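Papers > Workshop Robotics > Fimham Shared Workshop > Section 4

4. Rehearsing the Grasp Before Building the Arm

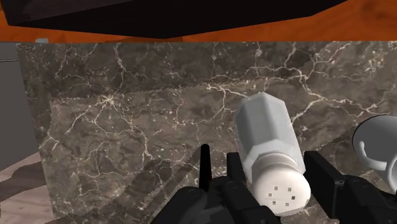

Figure 3. The simulated kitchen counter, seen from the wrist of the Ravico hand. The shaker lies between the two finger assemblies, with its cap toward the viewer.

4.1 Why a salt shaker

The Ravico hand was designed on one bench of the Fimham shared workshop, between a drill press and a kayak that has been under repair for longer than the author has been a member. Bench time is booked in slots. The slots are short, and the kayak has seniority. Most of the early grasping work was therefore done in simulation, at home, in the evening, where the only competing claim on the equipment was the household's tax return.

The target object was chosen with some care. Earlier attempts used a plain cube, which every gripper the author has built can pick up, including one assembled with a finger on backward. A cube tells you very little. The shaker in Figure 3 has a faceted body and a domed, ringed cap, and it can be laid over at an awkward diagonal, so that a pair of flat fingers has several ways to meet it and most of them are poor. If both pads land on facets that happen to oppose each other, the grasp is excellent. If one pad lands on an edge, the shaker turns under load and the controller reports, with complete confidence, that it is holding something.

Salt itself was not modeled. The author regards this as the single largest gap between the simulation and dinner.

4.2 The counter

The scene, which we call Cervantes, is a counter in a small kitchen. It has a veined marble surface with a zigzag-edged panel of the same pattern laid over it. The panel was meant to be a cloth. It was given the wrong texture early on, and by the time the mistake was noticed it had become useful: a target lying on a patterned surface that matches its surroundings is a fair test of the segmentation step, which had been doing suspiciously well on plain backgrounds. The texture stayed. The segmentation scores did not.

A gray mug was left near the shaker for much the same purpose. In the first version of the scene the nearest obstacle was far enough off that no planned path ever went near it, and the collision checker was later found to have been switched off for the whole of that period. Moving the mug closer to the right finger brought this to light within a single evening.

4.3 The hand in simulation

The simulated hand follows the bench drawings as closely as the drawings allowed. Finger plates, joints and the housing on the right-hand side were exported from the same files used to cut the parts. Masses were taken from a kitchen scale. Joint friction was taken from nowhere in particular and then adjusted until the simulated fingers closed at about the speed of the real ones, a procedure that the literature calls system identification and that the workshop calls fiddling.

Two features of the hand matter for what follows. The first is that each finger presents a flat face to the object, with no curve to center a round or nearly round body. The second is the narrow upright prong beside the left plate. It began as a locating pin for assembly and was supposed to be trimmed flush. It was included in the collision model after we found that the planner, unaware of it, was happy to drive it through the side of anything within reach.

The wrist view was preferred over a fixed overhead view because the real arm has one camera mount, and it is on the wrist. An overhead view gave better pose estimates in simulation and would have required a pole clamped to the workshop ceiling. The request for the pole was declined.

4.4 Trials

We ran 330 simulated grasps. The starting pose of the shaker was varied within the region the arm can reach, as was the approach angle of the hand. A grasp counted as a success if the shaker was lifted clear of the counter and stayed in the hand while the wrist was turned a quarter turn and back. Of these, 173 succeeded. This is a success rate of slightly better than half, and readers are invited to picture a dinner guest with similar prospects.

The failures were more informative. In 58 trials the pads closed on an edge of the body and the shaker rolled out during the wrist turn. These were scattered over all approach angles, which suggests that the fault lies in the flat pads more than in the planner. The remaining failures were a mixture of planning timeouts, contact with the mug, and pad closures too close to the cap, where the ringed neck offers less to hold than its size would suggest.

One case deserves separate mention. With the left plate nearly touching the body and a gap still open on the cap side, as in the arrangement of Figure 3, the outcome depended heavily on which finger was commanded first. Closing both together tended to push the shaker across the counter before the second pad arrived. Holding the left plate still and bringing the right pad in gave a steadier contact. The real hand drives both fingers from one motor, so this finding was received with limited joy. A brake for the left finger has been drawn. It adds 6 parts, and none of them is the part that was already in the drawer.

4.5 What carried over to the bench

Two changes were made to the hand on the strength of these trials. The pads were given a thin layer of soft rubber, cut from a sheet sold for lining drawers, and the prong was shortened. The rubber has no counterpart in the simulation, where contact is still hard, so the numbers in Section 4.4 should be read as describing the bare hand.

The controller was also changed. It now waits after closing, checks that the finger gap has not changed, and only then lifts. In the simulated scene this pause costs very little. At the bench it costs enough time that visitors tend to assume the arm has crashed and reach for the power switch, and a label has been added to the switch.

We did not attempt to tune the simulation until it agreed with the bench. The Nenden arm, which will carry the hand, was missing its elbow bearing during this work, and a careful comparison needs both halves. The bearing was ordered in June. Section 5 reports bench results for the hand alone, clamped to the table, with the object brought to it by the author.

4.6 Limits

All trials used one object in one kitchen. The lighting was soft and even throughout, a courtesy that the workshop's overhead tubes do not extend. The shaker was rigid, closed and, as noted, empty. No trial began with it standing upright, because the upright case had been solved in an earlier version of the planner and then lost when the folder was tidied.

Contact: Ravico project, Fimham Shared Workshop | © Fimham Shared Workshop, text may be copied with credit | Back to top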